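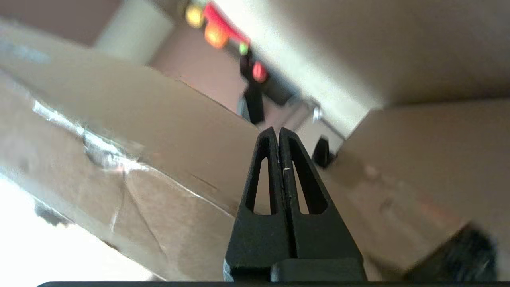 My co-op save in Nollo does not load after the last patch, and I would like to ask if someone had the same problem. I play with my cousin, we have 535 hours in the same world, and I am the host. When I press Continue, the loading bar goes to the end and then the game returns to the main menu without any message. I have the boxed edition, so my first idea was to install again from the disc. It did not help. After the install the game downloaded the same patch and the save still goes back to the menu. Single player worlds open normally. I did not change any mods, I only have the Massawe map pack, which I bought from the store inside the game. Is the save lost, or can I go back to an older version?

Posted by Zelel, 23 December 2018

**Nultine**

Your save is probably fine. The patch changed how the game reads map packs in co-op worlds, and the host must have the pack active before the world is loaded. After the patch it is switched off for many people. Please try this:

1. Make a copy of your save folder and put it in another place.
2. In the main menu open Extras, then Map Packs, and look if Massawe has a check mark.
3. If it has no check mark, set it and restart the game completely.
4. Load the world alone first - your cousin should join only after you are inside.

If the world has more than 200 placed buildings, the first load can be slow. Mine stayed on a black screen for 2 minutes and then it opened. Do not close the game in this time.

You can't go back to an older version with the disc if you want to play online, because the server asks for the same version from both players.

**mapgoblin**

same here, just wait for january, they said there is a fix coming

**Zelel**

Thank you Nultine, the check mark was missing. I set it, restarted, and the world opened on the second try. My cousin could join also, but his storage chest shows empty for him and full for me. I will make a new post for this.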